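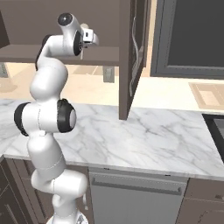

Itzel Robles wrote:
Check the rail before you touch the hinges. If the box has rotated off the wall at the bottom or dropped on one side, no amount of hinge adjustment will hold, and you'll be back in there by August.

Re: Upper cabinet door won't line up after refit

Yhon Espinoza
Posted 9 December 2020

Rail is level, checked with a long level and again with a string line. The cabinets are Vellaretti frameless, hung on a steel rail with the adjustable brackets in the top corners. The one that's giving trouble is the upper to the right of the hood. With the door closed, the gap to its neighbor is even at the top and closes up to nothing at the bottom. I have run the side adjustment screw on the lower hinge to the end of its travel and it is still not enough.

Hinges are Nitomus clip-on, full overlay, soft close built into the arm. Original plates.

Chinyere Nnaji
Measure the diagonals of the box with the door off. A frameless carcass takes its squareness from the back panel. If the back was pulled and put back during the refit, and it went back without glue or with half the staples, the box racks as soon as it's loaded. A rail can be dead level with a racked box hanging from it.

Yhon Espinoza
Diagonals differ by 7 mm, with the plates and glasses still in it. I didn't expect that. The back was taken out to get at a junction box. I put it back in the groove and reused the staples I could save.

Chinyere Nnaji
There you go. Empty it, loosen the brackets, square it, glue the back in and staple fresh all the way around. Clamp it overnight. Then set all hinge screws to mid travel before the door goes back on. Starting from wherever they ended up is how people lose an afternoon.

Eusebio Lozano
I disagree that the back is the first thing to fix. Two hinges on a tall upper door is marginal to begin with. The lower hinge carries the door inward, the upper one pulls outward, and particleboard around the upper plate gives up long before the back does. Take the upper plate off and look at the screw holes. If they're oval, fill, redrill, and add a third hinge.

Itzel Robles
A worn upper plate lets the free edge of the door drop. It doesn't change the diagonals of the box. He has measured the box.

Eusebio Lozano
He measured it loaded. Any stapled box will show something loaded.

Itzel Robles
Not 7 mm. On a box that size I'd accept one, maybe two.

Thaís Brito
What is the load? The bracket pair on that rail system is rated 80 kg per cabinet in the sheet I have, but that assumes the back is doing its share and the bracket is screwed to the side panel with all its screws. Stoneware gets heavy quickly. Also, what's the internal depth? I ask for shelf sag reasons.

Yhon Espinoza
Internal depth 299 mm. Nowhere near the rating, it's dinner plates on the bottom and glasses above. I did find one bracket screw missing on the left side. It was in the bottom of the cabinet behind the bowls.

Thaís Brito
Then replace it with the same diameter and do not go longer. The side panel isn't thick enough for longer and you'll see the point come through on the next cabinet. At that depth the shelves are fine.

Eusebio Lozano
A missing bracket screw on the hanging side supports my point more than the back panel theory. Local failure at the fastener.

Chinyere Nnaji
It supports neither. Both get fixed in the same session, so I don't see what there is to argue over.

Yhon Espinoza
Result, for anyone searching. Emptied the box, took the door off, replaced the bracket screw. Diagonals with nothing inside were still out, though by less. Scraped the groove, wood glue, new staples, one band clamp corner to corner until they matched. Left it overnight. Hinges to mid travel, door on, and it needed less than a turn on the lower side screw. The gap is even top to bottom.

Upper plate holes were slightly oval, so Eusebio was not wrong about that. Filled with hardwood dowel and redrilled. No third hinge for now.

Itzel Robles
Good. Run two screws between it and the neighboring box, through the sides near the front edge, and it can't rack by itself again.

Eusebio Lozano
Only if the neighbor is square.

Thaís Brito
Does anyone have the drilling template for the older Nitomus plates? The Cabrera catalog shows the current one and the hole spacing is different. Grarnside lists it but it's been out of stock every time I look.

Chinyere Nnaji
I have a worn one. I'll trace it and post the scan in the hardware section.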